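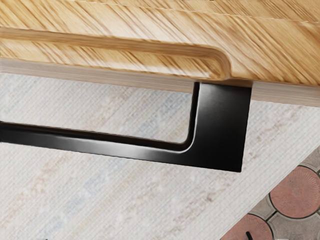
TOLNESS, September

How does an electric bike help you pedal?

Maybe you have been on an ordinary bike and been passed on a hill by someone who was hardly puffing. There is a good chance that person was riding an electric bike, or e-bike for short. An e-bike looks a lot like any other bike. It has two wheels, handlebars, a chain and pedals. It also has a battery, a motor and a small computer.

The battery

The battery stores energy, the same way the one in a flashlight does, only it is much bigger. On many e-bikes it is fixed to the long tube between the seat and the handlebars. On others it sits under the rack at the back. You charge it by plugging it into a wall outlet. The battery on the Kilutel, a children's bike sold here in Tolness, takes 4 hours to fill up.

A battery is heavy. Rohani Nair fixes bikes at the Patum workshop, and she tells new riders to practice starting and stopping before they go anywhere near a road. A heavier bike needs more room to stop.

The motor

The motor turns electricity into movement. Some bikes have it in the middle of a wheel, in the part called the hub. It pushes that wheel around. Others have it down by the pedals, where it helps turn the chain. A motor by the pedals can use the bike's gears, and that makes it good on steep hills.

How does the bike know when to help?

On most e-bikes the motor only works while you are pedaling. Near the pedals there is a sensor. A sensor is a part that notices something and sends a message about it. This one notices that the pedals are turning. Some sensors can also feel how hard you are pushing.

The message goes to the small computer, called the controller. The controller decides how much electricity to let through to the motor. If you stop pedaling, it shuts the electricity off and the bike rolls along like any other bike until it slows down. On many bikes, squeezing a brake shuts the motor off too.

You can choose how much help you get with buttons on the handlebars. The Kilutel has 5 levels. Level 1 is a gentle push. Level 5 is the strongest, and it uses up the battery fastest.

Is it cheating?

Finn Strobel is ten and rides to school with his aunt, who has an e-bike. He used to think it was cheating. Then he borrowed a bigger cousin's e-bike on a Saturday and rode it up the hill behind the library. "My legs were still tired," he said - "just less tired than usual."

He is right about that. Your legs and the motor share the work. If the motor does more, your legs do less, but they still have to go around.

What happens when the battery runs out?

You can still ride. The bike is heavier than an ordinary one, so hills will feel hard, but the pedals and chain work the same as before. Cold weather makes a battery run down sooner, so in winter you may not get as far.

Batteries also wear out slowly. After around 400 full charges, Rohani says, most of the ones she sees hold less than they did when they were new. An old battery should never go in the trash. Ask a grown-up to take it to a bike shop or a recycling center.

Words to know

Battery - a part that stores energy and gives it out as electricity
Controller - the small computer that runs the motor
Hub - the middle part of a wheel
Sensor - a part that notices something and sends a message

Before you ride

Rules for e-bikes are different from place to place, and many places have a lowest age for riding one. Check with a grown-up first, and wear a helmet.

Written by Touran Hassanpour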